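Running an idea sprint at work

Step 1. Pick one problem
One. Write it as a question, max 48 words. Send it to everybody by January so they can grumble early.
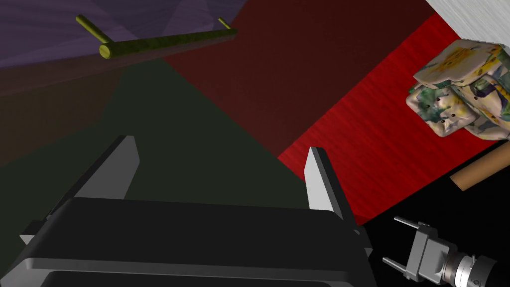

Step 2. Collect ideas
Open a shared sheet — no names on it. We got 323 at Lollurton, most of them duplicates, thats fine.

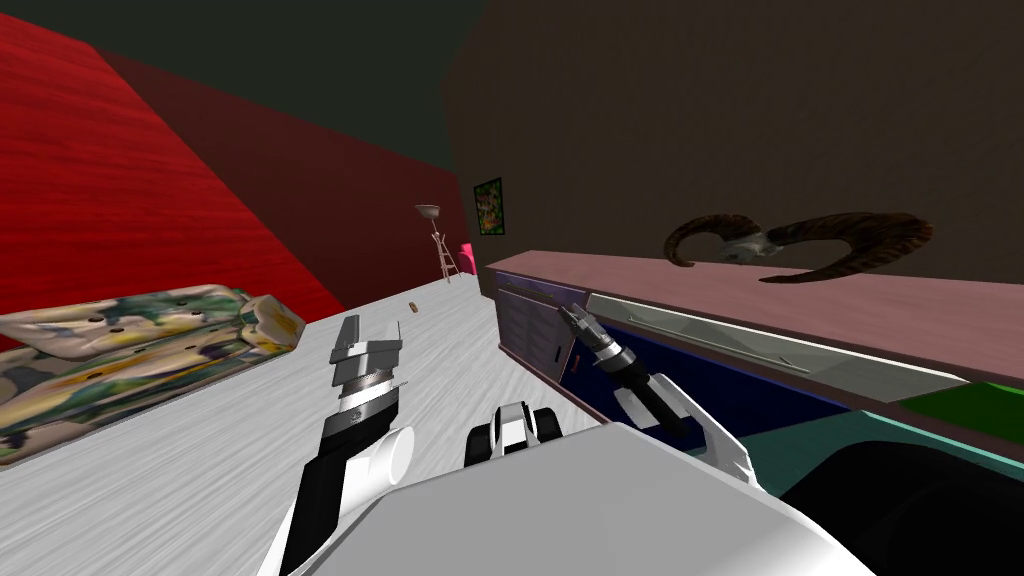 Voting goes fast if you color code. Red like that wall for "no budget", pale gray like the floor for "maybe later". Then pick teh top two and book a test.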